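When the Seams Start to Show

Edgars Lūse bought the workshop on Blackburn Road in Stumdale for its floor space and never gave the ceiling much thought. It was pale, it was flat, it was made of big panels, and it stayed up. Then he moved his bench under it and began looking up.

"You sit there waiting on glue and you see every line," he says.

Panel ceilings and walls of this type went into a lot of small commercial buildings in the county. They go up fast and wipe clean. The joints are where the work is. A panel can sit square on the day it is fitted and still part from its neighbor a few winters later, when the framing behind it has dried and shifted.

Rasa Lukoševičius has fitted and refitted panels for 22 years, the last nine under her own shop name, Toso. She starts every visit the same way, with the room lights off and then on again, following each seam from one end to the other. Bright points along a joint get a pencil mark. So does any place where the line steps sideways.

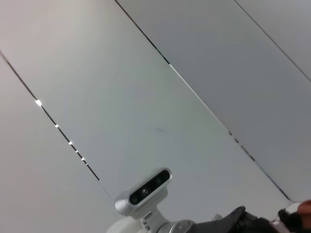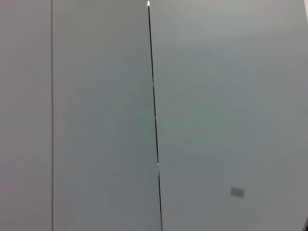 Pale panels, with a thin dark line at the joint and small bright spots along it.

Does a thin gap between panels need to be filled?
Only if it is growing, leaking air or letting in water. Mark both ends in pencil, wait three months and look again before buying anything.

Lukoševičius quoted Edgars two ways. Cleaning out the joints and running a flexible filler came to $725. Taking down the panels, shimming the framing and putting them back came to $2485, with new trim included. He had set aside $3000 for the whole room, and that also had to cover a second bench light.

He went with the filler. She used Risix, a paintable type in off-white, and worked from a rolling platform with a narrow nozzle and a damp rag. The filler needs a clean edge on both sides, so most of the first day went to brushing out dust.

Paint can go on after two days. Edgars is leaving his bare until the fall.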